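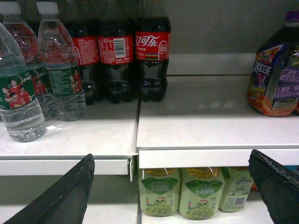

Gopinath Amin wrote:

> Dear all,
>
> Before the May restocking I would like to raise the matter of the drinks shelves in the Rindeo building. At present the water, the cola and the iced tea share the upper level, and the grape drink is on the lower level. My colleagues on the second floor find this confusing. They would prefer one product per level, with water at the bottom where the heavier packs can be lifted in without strain.
>
> I would also ask that the bottles be turned so that the name faces the front. A row that shows only the ingredients panel or the barcode is of little help to a person in a hurry, and it encourages people to pick bottles up, read them and put them back in the wrong place.
>
> Finally, is it necessary to keep the large iced tea at all? It is too big for one person at lunch, and I have twice found one opened and returned to the shelf.
>
> Regards,
> Gopinath Amin

Dear Gopinath, dear colleagues,

Thank you for the message. I have discussed its contents with the facilities desk and with the Filel office, which shares our supply order, and I can now reply on each point.

On the arrangement of the levels, we do not propose to change to one product per level. The order is not large enough to fill a full level with each drink, and when this was tried in the James annex the result was one crowded level and another that stood half bare by the middle of the afternoon. Water will remain at the left of the upper level, with cola next to it and iced tea at the far right. Grape drink will remain on the lower level. Colleagues who cannot comfortably reach the upper level are asked to write to the facilities desk, and a supply of water will be kept at counter height in the kitchen.

The suggestion about heavier packs is a fair one, but it concerns the store room more than the shelves. Packs are opened in the store room and the bottles are carried over singly or in a tray, so the height of the shelf makes little difference to the person filling it. We have asked that unopened packs be kept on the floor of the store room from now on. They had been stacked above shoulder height, and that should not have been allowed to continue.

On labels, we agree. From the next restocking, the bottles in front are to be placed with the brand name outward. We will not ask for the same care with the bottles behind them, as these are moved forward during the day by whoever takes the first one. Anyone who does so is kindly asked to give the next bottle a quarter turn if it needs one. The printed designs on the water labels change from delivery to delivery, and colleagues should not take a new design to mean that the water itself has been replaced with another product - two people have written to me on that subject already.

Older stock goes to the front and newer stock to the back. This rule has been in place for some time but has not been followed consistently, particularly with the grape drink. Please do not reach behind the front bottle in order to obtain a colder one. The temperature is the same throughout, or ought to be, and any colleague who finds otherwise should report it.

As to the large iced tea, it was requested by the Plollov team for their shared lunches and is charged to their budget. It will therefore stay. Opened bottles, of any size, must not go back on the drinks shelves under any circumstances. They belong in the kitchen refrigerator, marked with a name, and will be discarded at the end of the week. The desk has 20 blank stickers and a pen for this purpose, and more can be supplied on request.

There remains the question of quantity, which Gopinath did not raise but which several others have. The order will rise by four packs for the warmer months: two of water and two of grape drink. Cola and iced tea will stay at their present level. Should the additional water prove insufficient, the Filel office has agreed that we may draw on their reserve, provided that a note is left in the folder by the store room door.

Comments on the above may be sent to this list until noon on the last working day of the month. Requests for other drinks should be sent to me directly and kept off the list, as the previous exchange on sparkling water became rather long.

With kind regards,

Yamuna Namboodiri
Office Services, Rindeo building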